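Storing pretend food in a cardboard box: how to stop the corners from crushing?

plellgate_parent
Posted 2021-11-13

I keep our play food in a large cardboard box, red outside and white inside, on the dining table. The single layer of board dents the harder pieces and the harder pieces dent the board. Is it worth lining, or should I replace the box?
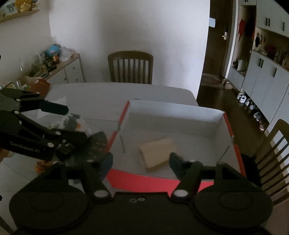
The lid flaps are gone, so stacking is out. Everything gets tipped in at the end of the day and the bread slices end up at the bottom.

Morum7

Line the floor only. Cut a sheet of corrugated board 7 mm smaller than the inside dimension on each side and drop it in without glue. Replace it when it goes soft. Tape the outside bottom seam along its full length, plus 30 mm up each end wall. Load flat pieces last.

If the walls already bow when the box is full, the liner will not help. Use a smaller box.

swai_k

just get a plastic tub

beneo137

Agree with Morum7 on the floor. For the corners, fold four strips of card into L shapes and fix them inside with double-sided tape. Mine have held since July.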